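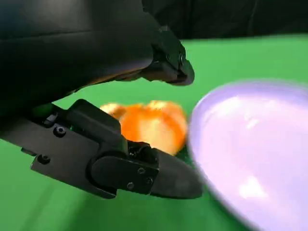 Zistau User Forum > Hands and Grippers > Faults and Stops

Right hand closes after stop is released (two-arm cell, soft objects)

lumturie_h
2/3/20
We have a two-arm cell with Zistau hands putting pumpkin-shaped pastries on a plate. Glamorous work. It ran 3,852 cycles without a complaint, which I mention only so you know I used to be a happy person.

Then we hit the stop button in the middle of a grasp to move the plate over a bit. Did that, stepped back, released the stop, and before anyone pressed resume the right hand finished closing. All by itself, with great conviction. The pastry went from round to more of a concept. My colleague Daniyal had had his fingers in there four seconds earlier, and he would like to keep playing the guitar.

Log says:
74 GRIP TARGET HELD
74 GRIP TARGET HELD
GRIP TARGET REACHED

So as far as the controller is concerned it was a success. The arms stayed put, it's only the hand. Left one behaves. Anyone seen this?

chalerm_y
Code 74 is a notice and not a fault. It means the hand still had a position target when the power dropped. When power comes back it goes to the target. It's in the manual, in the appendix where they keep the things that matter.

lumturie_h
Fine, but why would it go there before resume?

chalerm_y
Resume belongs to the arm program. The hand has its own little brain and doesn't ask permission.

vstojanovic
I'll be the unpopular one. You reached into a cell on a stop button. The stop is for stopping. If you want to put your hands in, lock it out. We had this argument at Begović for a whole October and the people with the padlocks won.

DJanjua
Owner of the fingers here. I agree with you in principle, and I'd also like to register that a hand which moves when you let go of the button is a bad hand. Both can be true. Also we did lock out for the first month, then we didn't, and I won't pretend there was a meeting about it.

amra_st
Can you post what it looks like mid-grasp? There's a difference between the hand holding a target and the hand being pushed off its target by something. If the plate is close, it could be a knuckle resting on the rim.

lumturie_h
Same cell, during a run:
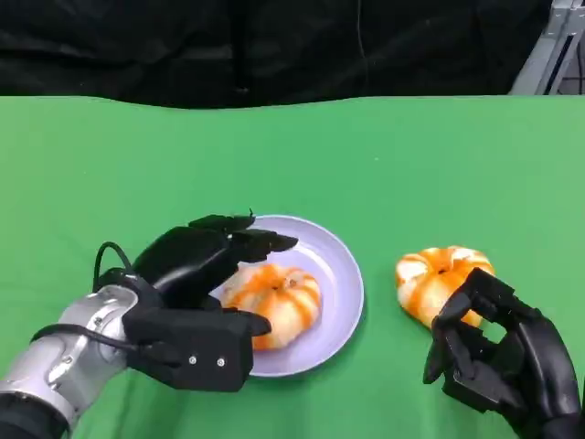
Left hand over the plate, right hand at the second pastry.

Rim isn't touching the right hand in any of the runs I've gone back through. Good thought though.

amra_st
OK, that rules out my theory, I liked it too. What's your force limit on the right hand? And is it the same number as on the left?

lumturie_h
Left is 345. Right is... 100 percent. As in no limit. As in somebody typed 100 thinking it was the same units.

DJanjua
I would like it noted that I've never logged into that screen.

vstojanovic
There it is.

chalerm_y
There half of it is. The limit explains why the pastry was flattened. It doesn't explain why the hand moved. With the limit set right it will still move, just more politely. You need "clear target on power loss" switched on for each hand separately. It ships off.

amra_st
Disagree on switching it on blindly. With that setting our Hakeck units let go of whatever they were holding when power came back. Fine with a bun. We were holding glass.

chalerm_y
Different make, but fair. Test it with something you don't mind dropping.

vstojanovic
And lock it out while you test it.

lumturie_h
Update. Checked the settings: clear target was ON for the left and OFF for the right. The Jirnance tech swapped the right controller before Christmas and it came back with defaults, so that's the 100 explained too. Daniyal is cleared of all charges.

Limit is now 345 on both, clear target on for both. Stopped it mid-grasp over and over this afternoon with the padlock on whenever anyone went in (yes, Vasilis). The right hand stays where it is until resume. I've asked Jirnance for a list of what else gets reset in a swap and have been told someone will get back to me.

DJanjua
Can confirm, still ten fingers. Pastry losses are under review.

amra_st
If they do send that list, post it here please. We've got a swap booked with them too.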